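When I reach her at the Ashby office on a Friday afternoon, she is still laughing about a meeting that finished an hour before. A biscuit company had asked whether one of her clients, a television actor in his fifties, might be persuaded to do a dance. "He'd have done it, bless him," she says. "But his followers come to him for his allotment and his terrible soup, and I think they'd have worried."

She looks after the online lives of 16 actors and presenters for Stitholm, the small agency she joined straight from a local radio station in Ustham. She asked me to leave her name out of this piece, as the whole point of her job is that you shouldn't know she is there. I had expected someone rather brisk. Instead I got two cups of tea's worth of stories (mine went cold) and a good deal of kindness towards the people she works for.

I asked whether follower numbers still decide who gets cast. "Less than people think, and more than I'd like," she said. "A producer will always look. They'll say they haven't, and then they'll mention a video from last March. But I've seen somebody with millions lose a part to somebody who posts a picture of her dog every other week. The dog lady could do the accent!" 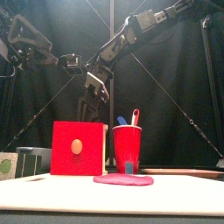

Most of her week goes on replying, or on gently nagging clients to reply for themselves. One of them, a stage actress who came to all this very late, now answers about 300 comments a month, usually on the train home after the evening show. "She writes to them as if they were letters. 'Dear so-and-so, how lovely of you.' I did try to tell her she could leave off the 'dear', and she looked at me as though I'd suggested leaving off her shoes."

That actress has since been offered a part in Londska, a drama set on a ferry, and I wondered if her comments had helped. "I'd love to say yes, wouldn't I? It would do me no end of good. I think she was offered it for being marvellous, and the people who follow her were very pleased for her, and they'll watch it. That's about as much as I'd claim."

She has just 3 rules for new clients, and she keeps them on a card by the kettle. Don't post after wine, don't argue with anyone whose picture is a cartoon, and ring your mother before you announce anything. The last was added after an engagement went online at breakfast and a very hurt parent heard of it from the woman in the chemist's.

Does she have an account of her own? She does, and it has 2 followers, one of whom is her sister. "The other one might be selling sunglasses, I've never liked to ask. I put up my tomatoes and what I'm reading, and then I go and do the washing-up."

Before we finished, her phone went again. The biscuit people had been thinking, and wanted to know how he felt about soup.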